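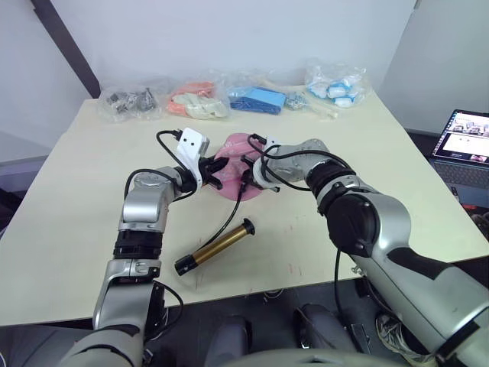
Handoff

The planner was called Turkis and it had one bad habit. When two arms closed on the same object it gave each of them a separate estimate of where the object was, and it trusted both.

Carys Morgan had written the arbitration layer in October. She had left a comment above the merge function that read: "Assumes agreement. Fix." Then she had moved to Mottram to work on elevators, and the comment had stayed.

Sneha Kashyap found it on 2019-06-03, at line 4000 of a file that should have been split up long before. She read it twice and opened the log viewer beside it.

The head camera put the center of the pink object in one place. The wrist camera put it 14 millimeters to the right. Neither value was noisy. Each was steady to the last digit, and each controller was pushing toward its own answer.
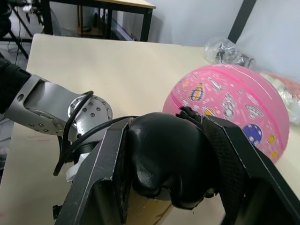 Wrist view. The detector had labeled the rocket as a separate object.

She muted the second label. The offset stayed at 14.

She considered the calibration next. The transform from wrist to base was stored in a package called Okodis, with a timestamp she did not recognize and a checksum that passed. She recomputed it anyway. It took 20 minutes and returned the same matrix.

That left time. The head stream was stamped on arrival and the wrist stream on capture. Turkis compared the two as if they came off one clock. While the arms were still, this cost nothing. While they moved, the planner was reconciling the present with the recent past, and it had no field in which to say so.

She called Carys.

"The merge," Sneha said.

"I left a comment."

"It says fix."

"Yes," Carys said. A door chime sounded behind her, then a recorded voice naming a floor. "I meant to come back to it."

"Which stamp did you intend?"

"Capture. Always capture. Is it still called Turkis?"

"Yes."

"I wanted Clilier. I lost that vote."

Sneha changed 2 lines. She restarted the node and waited for the state machine to come up green. The queue loaded: left arm, hold; right arm, approach; then the wait state, where each side had to publish a pose before either was allowed to close.

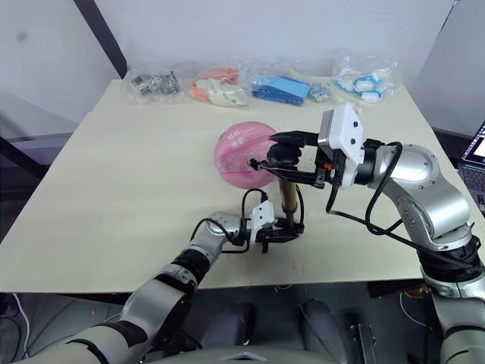 The residual printed once per cycle in the lower terminal. She watched it the way other people watch a kettle. It fell to 2 millimeters, rose to 3, and settled at 2 again, which was inside tolerance. The merge function returned a single pose. Both controllers accepted it.

She went back to the comment and deleted the second word. The first she left in place - it was still what the code did. She added her initials after Carys's, committed the file, and wrote a ticket for the detector, which still believed in the rocket.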